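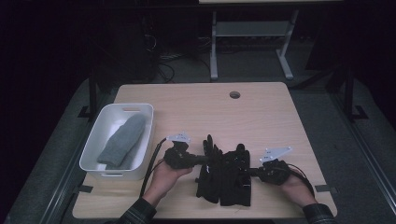

3. Demonstration Collection

3.1 Hardware

We collect all bimanual demonstrations with Kulon, a pair of hand-held grippers that an operator carries to the work. Each unit has two opposed fingers driven by the operator's own grip, a camera that looks out past the fingertips, and a white mounting plate on top with a fixed hole pattern. The plate sets the pose of the unit relative to the tracking frame and is bolted at the same orientation on every unit we built. Power and data run over a single cable per hand. An earlier wireless version dropped frames when both hands were active, and we did not pursue it.

The fingers have the same outline and pad area as those on the Turano arms used for playback in Section 5. A grasp that holds in the operator's hand can therefore be expected to hold on the arm up to differences in closing force, which we treat separately in Section 5.2. Finger opening is read from an encoder at 80 Hz and resampled to the camera clock before storage.

A third camera is worn at head height. It gives the policy a view of the whole tabletop, including regions that both wrist views miss when the hands are close together. We did not try to align the head view with the fixed camera on the robot mast. The training procedure in Section 4 uses random crops and small rotations of the head image, and the mast height was set to the mean standing eye height of our operators.

3.2 Task

The Handwear task uses two pairs of items: one pair of black gloves and one pair of gray knit mittens. The operator sorts the items into pairs, with an open white bin at the left of the table serving as the container for items not being handled. Items are grasped only with the grippers. The operator may push, drag, lift, or turn an item, and may use one gripper to pin an item while the other moves it.

We chose this task for three reasons. Knit fabric deforms under its own weight, so the shape of an item after a grasp depends on where it was taken. The gloves and the mittens differ in color and outline, but the two members of a pair differ mainly in handedness, and handedness is hard to read when an item is folded. Finally, dark fabric under a dark fingertip gives poor contrast in the wrist view, a condition that our earlier rigid-object tasks did not contain.
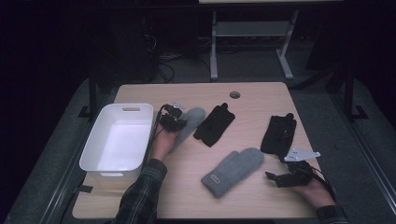 Figure 3. Handwear task, head view. The left gripper holds one gray mitten partly off the table; the right gripper is empty. The second mitten and both gloves lie on the tabletop.

Start states were drawn from a printed list. Each entry gives a coarse cell for each item and states whether the item lies flat or folded. We made no attempt to reproduce an exact fold. The bin was kept at the left side of the table throughout, and a separate set with the bin moved is used only for testing.

3.3 Protocol

Operators practiced until they could finish five trials in a row without dropping an item outside the tabletop. Practice trials were discarded. Each recorded trial began with both grippers open and ended with a verbal stop command logged by the recording program. Operators were told to move at a steady pace and to avoid resting the fingertips on the table between grasps, as such contact produced small jumps in the tracked pose.

We recorded 200 trials for the Handwear task. Of these, 23 were removed after review: most had a gap in tracking on one hand, and the rest were started from the wrong entry in the list. Failed grasps followed by a successful second attempt were kept. In a pilot run we had cut these segments, and the resulting policy closed on empty table and continued as if it held the item.

3.4 Wrist Views

The two wrist streams are stored at full rate and are not cropped. Both fingers remain visible along the lower part of the image, and we found this useful in two ways. The finger outlines give the policy a direct reading of the opening, which partly covers for encoder delay. They also let us check camera mounting after the fact by comparing finger position against a reference image for that unit.

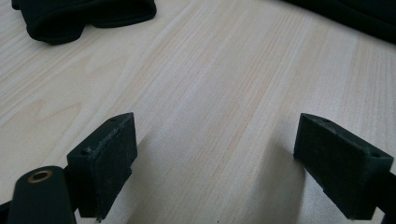 Figure 4. Wrist view with the fingers open and no item between the pads. Dark fabric is visible near the upper corners of the image.

Pad wear is a known source of variation. The matte pad surface becomes scuffed with use, and wear need not be equal on the two fingers of a unit. We did not replace pads during collection for this task. To test whether the policy had come to depend on pad appearance, we masked the finger region in the wrist images and retrained; results are given in Table 4.

Shadows from the fingers change with height above the table and probably carry depth information. Lighting was held fixed in the Gindley room, where all training data were taken. The Lo Presti room has overhead panels and a brighter table, and we use its 44 trials only to measure the effect of a lighting change.

3.5 Processing

Tracked poses are passed through a low-pass filter and expressed relative to the pose of the same hand at the start of each action window. We also store the pose of the left hand relative to the right.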